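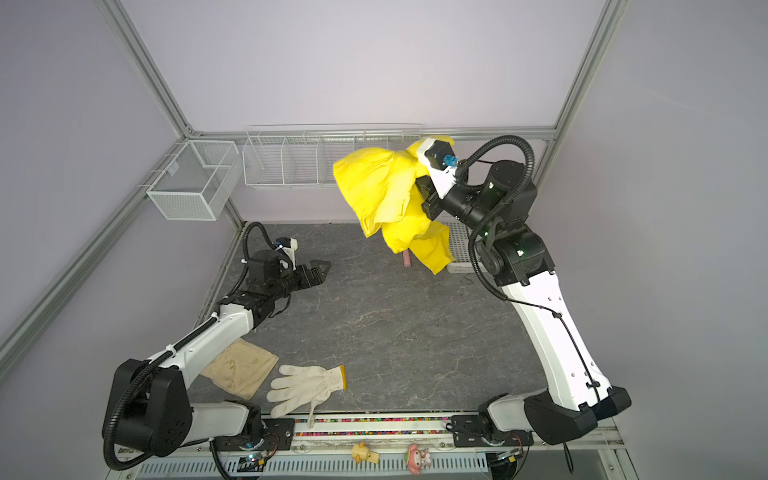
Dillau Textile Room
@dillautextiles
Sep 15, 2025

Sorting notes, as requested after the last thread on rags and gloves. I'll keep each post short. Thread.

First thing I do with any mixed lot is stop treating it as one pile. Garments, flat cloths, gloves. Three groups, and everything else goes in a tray until I have time for it.

Garments first. They take up the most room and they hide things. A glove can sit inside a sleeve through a whole wash and you find it when you're folding.

Pick a garment straight up, high, and let it hang before you decide anything. The yellow one is a good case. Crumpled up it could be nearly anything, but lift it and one part drops away like a sleeve, and now you have somewhere to start.

Once you have a sleeve, follow it to the shoulder seam. From the shoulder you can find the collar. Then lay it down. I used to hunt for the hem first and I wasted a lot of time turning shirts in circles.

Don't shake it hard indoors. Lint goes everywhere and you'll be sweeping twice.

Bright yellow is worth its own load the first few times. I had one bleed onto a stack of undyed towels in August and the towels are still the color of weak lemonade. They work fine. They're shop towels now.

Flat cloths. These are the easy ones and I leave them near the end of the session when I'm tired.

A folded beige cloth with faint stains goes in the "clean, marked" stack. I know some of you throw those out. Faint marks don't bother me on a wiping cloth. A cloth that smells of solvent does, and that goes in the lidded metal can outside.

Fold for wiping cloths: in half, in half again, done. You get eight faces out of it if you refold as you go. I don't fold them in thirds because the stack leans.

I label the stacks with masking tape on the shelf edge. Current labels are CLEAN, CLEAN MARKED, FLOOR ONLY. There was a fourth label but it fell off and I never missed it.

Gloves. This is the part people asked about.

A white knit work glove should be laid palm down with the fingers spread, and the cuff pulled out straight. You can see a worn fingertip much faster that way. If it's bunched up you'll pass it as good and find the hole when it's on your hand.

Plain knit gloves mostly fit either hand, so I don't bother matching lefts and rights. I match by cuff. Same cuff length, same stretch, that's a pair. If the cuff has gone loose it becomes a dusting glove.

Wash them in a mesh bag. Cold or warm, no softener. Softener makes the knit slick and then it's no good for carrying boxes.

Dry them flat if you can. I hung them by the fingertips for a while and ended up with gloves for someone with much longer fingers than mine.

Someone asked what I do with small stuff that turns up in a lot. It goes in a tray. I like one with holes because grit falls through and you can rinse the whole thing under the tap.

Anything small that stands upright, I leave standing at the back while I work. Laid on its side it rolls under the cloth and gets folded in. I have done this with a marker. The marker won.

About the surface. A patterned surface, marble or speckle, hides lint and thread ends. Wipe it between groups even when it looks clean. A plain one shows you everything, though I find it tiring to look at under bright lights.

Leave a clear patch in the middle. My habit is cloths to the lower left, gloves next to them, garments come in from the right and get opened in the space between – if the stacks creep inward, stop and move them before the next piece.

Bags and bins, since I get asked. The Gokier bins stack well but the lids are stiff. The Gruvix mesh bags have a better zipper than my old ones. I bought both myself and I'm not telling you to.

We logged 1,584 pieces at the Tiêu site last season, mostly cloths. Gloves were the slowest by far. I'd guess that's true for anyone doing this by hand.

If you only have 10 minutes, do the garments and leave the rest. A heap of cloths can wait overnight. A damp shirt at the bottom of the heap can't.

Next thread will be on stains – grease, rust, and the brown one on canvas that I still haven't identified. Post yours below with what you've already tried on it.

Edit to add: yes, you can sort gloves before cloths. I do it this way out of habit.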